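September 2022

Notebook, paper and card bench

I have been meaning to write up the folding cartons properly since June, when Renata Stępień and I first laid the old stock out and found that half of it would no longer take a crease without cracking. It has ended up as a long summer of card, and most of what I know is on the backs of envelopes, so I am putting the useful parts in the book before the envelopes go in the recycling.

The job, for anyone reading who came to it late, is a small box for desk things. A shallow tray, a lid flap with a rounded front, tabs that tuck into the sides, no glue if we can possibly help it. It should arrive flat, go together on a table in a minute or so, and hold the sort of bits that otherwise live at the bottom of a drawer. Renata wanted it in colours (quite right too, everything we made last year was brown) and so we have been through the sample drawer from Koubek and the one from Herent, and had a very happy afternoon arguing over oranges.

The Koubek card is the stiffer of the two and stands up beautifully once it is folded. It does fight you on the first crease, though. If you bend the long sides before the short ones the corners pull, and then the tabs want to sit proud of their slots and you spend the rest of the time pressing them back in with a thumb. The Herent is softer and more forgiving, but the flap droops if you leave the box open overnight, and I find that oddly sad to come in to in the morning.

We started with 108 blanks and I have been fairly free with them. There are 33 left of the good cut, in the flat box under the window, and please would whoever takes the next lot pull from the top of the pile and keep the interleaving paper. The bottom ones were packed tab to tab and some of them have little dents.

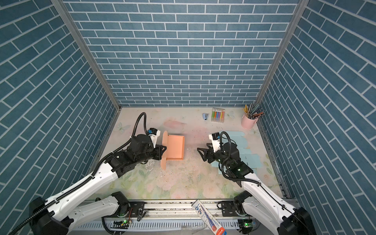 Should the creases be worked before the box is folded up for real? Work them first, every one of them, folding each line over fully and then letting it spring back - a box that has had its creases opened like this goes together with far less pushing, and the tabs keep their shape.

I resisted that for weeks, I should admit, because it seemed like doing the job twice. Renata did a batch each way and left them on my side of the bench without a word, and I could tell which were which with my eyes shut. So that is now how we do it. The bone folder is in the mug with the pencils. Use the rounded end, and go gently on the darker colours, which polish up shiny along the fold if you lean on them.

The rounded flap still bothers me a bit. It looks lovely and friendly, and it is much kinder to the fingers than the square one, but it gives you less to hold when you are closing the lid, and the curve makes it want to ride up over the front wall of the tray. I have drawn a version with a shallower curve and a thumb notch (drawing 1271 in the plan chest, second drawer) and I would be glad of opinions before we cut any.

On what goes inside: the tray has to take a small stapler, and a pack of chalks, and I would like both at once with the lid shut. Chalk is the awkward one. The packs vary more than you would think in thickness, and the tray wall is not very high. I suggested raising it by 5 mm, which Renata thinks will make the whole thing look like a shoebox for a doll. She may have a point. We have agreed to make one of each height and live with them for a bit.

The Brendura score wheel needs a new blade, by the way. It has begun to skip at the end of a long line and leaves a little uncreased stretch just where the corner tab begins, so the card chooses its own place to bend. I have been finishing those by hand with the folder and a steel rule and it does perfectly well for a few, but I would not want to do a whole pile like that.

Still to do:

Order blades for the score wheel, and ask Koubek about the light blue, as the sample sheet and the swatch card are not quite the same shade.

Cut two of the shallow-curve flaps, one in each card.

Find the lid of the flat box. I had it on Renata's stool when I was sorting the blanks and have not seen it since.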